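Cleaning and Reusing Clear Plastic Trays and Inserts

Workshop and Kitchen Notes
Updated Nov 23, 2022

Molded plastic trays come into most homes as packaging inserts, drawer organizers or the inner part of a storage box. Many are tinted amber or light brown. They are thin, they scratch easily, and they do not tolerate much heat, but a tray in good condition will hold screws, cake tips, sewing notions or spare batteries for years. These notes cover sorting, washing, removing labels, trimming, lining and storing.

Sorting before washing

Turn the tray over and look for a recycling number molded into the base. Number 1 (PET) is clear, stiff and fairly tough. Number 6 (polystyrene) is also clear but brittle, and it gives a sharp, almost metallic sound when tapped. Number 5 (polypropylene) is usually cloudier and flexes without cracking. If there is no number, treat the tray as polystyrene and use the mildest method in each section below.

Hold the tray up to a window and tilt it. Cracks show as bright lines that do not move when the angle changes. Mold marks, such as a small round dimple in the floor of a well, are normal and need no attention. A crack that starts at the rim will run further as soon as the tray is flexed, so discard it. A short crack in the floor can be tolerated in a tray that will sit in a drawer and hold dry, light items.

Trays that held chemicals, adhesives or unknown parts stay in the workshop. Do not move them to the kitchen after washing. Packaging inserts in general should not be used for direct contact with food unless they were sold for that purpose. Wrapped food, tea bags in their envelopes and closed spice packets are fine.

Washing

Use lukewarm water and a few drops of plain dish soap. Water that is too hot for a bare hand is too hot for the tray. Thin PET begins to soften and lose its shape well below boiling, and the flat rim goes first.

1. Rinse under running water to float off grit. Grit left on the surface will scratch it in the next step.
2. Submerge and leave for ten minutes.
3. Wipe with a soft cotton cloth or the soft side of a sponge. Work along the length of the tray.
4. Clean the inside corners of the well with a soft toothbrush or a cotton swab.
5. Rinse in cool water and shake.
6. Stand the tray on its long side on a dish towel, with the well facing down at a slight angle.

Do not use scouring powder, steel wool or melamine sponge. Melamine sponge is a fine abrasive and leaves a haze on clear plastic that looks like dried soap and does not come off. Acetone and nail polish remover will cloud or dissolve polystyrene. Window cleaner containing ammonia is best kept away from all three plastics.

The dishwasher is not recommended, including the top rack. The drying cycle is the problem more than the wash.

Water spots and haze

In hard-water areas, spots form on the floor of the well where the last drops collect. Mix one part white vinegar with four parts water, wipe it on, wait two minutes and rinse. A final rinse with distilled water prevents new spots on trays that will be used for display.

Haze from fine scratches can be reduced on PET with a plastic polish and a microfiber cloth. Use light pressure and small circles. For deeper scratches, wet sand first with 1,188 or the nearest grit your supplier carries, then go to 3,000, then polish. Do not start at 200. It cuts too deep for thin sheet and the marks cannot be brought back out. Sanding is worth the time on a thick-walled tray only. On thin formed inserts, the sloped side walls are already stretched and may be worn through.

Yellowing is a separate matter. If the tray was tinted when new, the color is in the material and will be darker along the walls and edges, where you are looking through more plastic. If a formerly clear tray has turned yellow, it has aged in sunlight or heat. No cleaner reverses this, and aged plastic is more likely to crack.

Removing labels and adhesive

Paper labels: soak in soapy water for half an hour, then roll the paper off with a thumb. Remaining adhesive is removed with vegetable oil. Apply, wait 15 minutes, wipe off, wash with soap.

Film labels: warm with a hair dryer on the low setting, kept moving and at least a hand's width away. Lift one corner with a fingernail or an old plastic card and pull back flat against the surface, slowly. Stop if the tray begins to bend with the label.

Ink from permanent marker: isopropyl alcohol on a cotton swab, on PET and polypropylene. On polystyrene, test an inside corner first.

Trimming

Some inserts have a rim that is too wide for the drawer, or one curved side that wastes space. Rims can be trimmed. Curved side walls should be left alone, as the bend is what makes the side stiff.

Mark the line with a strip of masking tape and cut along the tape edge with sharp scissors. Tin snips leave a ragged edge. A utility knife works on thick sheet if the line is scored several times and then snapped, but it slips easily on a rounded corner. Leave at least 1/4 inch of rim on every side. Round off each new corner and smooth the cut with a nail file or fine sandpaper. Cut edges on clear plastic are sharp and hard to see.

Lining

Small metal parts rattle and slide on bare plastic. Cut a liner from felt, thin cork or non-slip shelf mat.

Measure the floor of the well, not the opening. The opening is often slightly larger. Trace the rounded corners onto paper with a soft pencil, cut the paper and test it in the tray before cutting the liner. A dimple or bump in the floor will show through thin felt; punch a hole at that point if the liner has to lie flat. Skip the glue. A liner that lifts out can be shaken clean.

Arranging in a drawer

A standard kitchen drawer 16 inches wide inside will usually take two medium trays side by side with a narrow gap. Lay out all trays on the counter first, in the outline of the drawer, and move them until the layout closes up. Trays with one straight side and one curved side go with the straight side against the drawer wall. The curved gap in the middle can hold long items such as skewers or pencils.

Put a square of shelf mat under each tray to keep it from shifting when the drawer is opened. Double-sided tape also works but makes later cleaning slow.

Load limits are low. Fill the well no higher than its own edge, and carry a loaded tray with both hands under the floor. Lifting by the rim is the most common cause of cracks.

Storing empty trays

Stack only trays of the same shape. Put a sheet of paper between them to prevent scratching and sticking. Keep the stack out of direct sun and away from the stove, the dishwasher vent and the water heater. A stack stored on its side will warp over a summer.

Dry trays fully before stacking. Moisture trapped between two wells leaves a mineral ring that takes longer to remove than the drying would have taken.

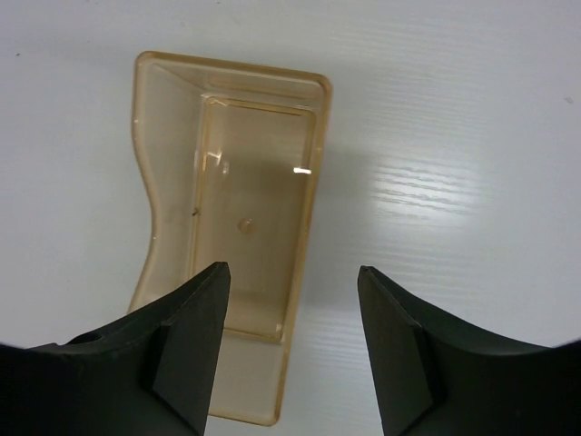
Amber-tinted tray with a rounded-corner well, a curved left side and a small dimple near the center of the floor.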